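**Séance 6 : apprentissage par imitation à partir de pinces tenues à la main**

Support : K. Panganiban. À relire avant le TP de jeudi.

### 6.1 Position du problème

On cherche une politique π(a | o) qui associe à une observation o (images, état des pinces) une séquence d'actions a. En téléopération, la démonstration est enregistrée dans l'espace du robot ; le débit reste faible et l'opérateur perd le retour d'effort. Avec des pinces manuelles, l'opérateur manipule directement l'objet. On enregistre la pose 6D de chaque pince et son ouverture, puis on transfère vers le bras.

Hypothèses du transfert :

- la géométrie des doigts est la même côté humain et côté robot ;
- la pose est exprimée relativement à la pose courante, $T_{rel} = T_t^{-1} T_{t+k}$ ;
- les latences (caméra, pince, bras) sont mesurées et compensées avant l'entraînement.

La troisième est la plus souvent négligée. Un décalage non compensé se traduit par des fermetures prématurées.

### 6.2 Jeu de données Tovico

Le jeu comporte 2103 démonstrations brutes, dont 1050 conservées après filtrage. Critères de rejet : perte de suivi sur l'une des pinces, vitesse articulaire hors limites après cinématique inverse, objet sorti de l'espace de travail. L'évaluation porte sur 23 configurations initiales non vues à l'entraînement.

Une étude d'ablation avec 300 démonstrations montre que la saisie simple est déjà acquise. Les tâches bimanuelles restent en revanche instables : la pose relative entre les deux pinces, $T_{GD} = T_G^{-1} T_D$, doit figurer explicitement dans l'observation.

### 6.3 Cas des objets transparents

Les parois transparentes et teintées dégradent l'estimation de profondeur. On travaille donc en RGB seul, sans nuage de points. Le couvercle articulé ajoute un degré de liberté non observé directement, à inférer de l'image.

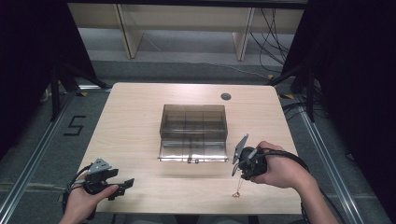

*Fig. 6.3 – Poste de démonstration bimanuelle : boîte à compartiments en plastique fumé, couvercle ouvert, et deux pinces manuelles.*

### 6.4 À préparer

1. Écrire $T_{GD}$ en fonction des poses mesurées dans le repère monde. Montrer qu'elle est invariante par changement de ce repère.
2. Proposer un critère de segmentation fondé sur l'ouverture des pinces. Discuter le cas d'un couvercle poussé sans saisie.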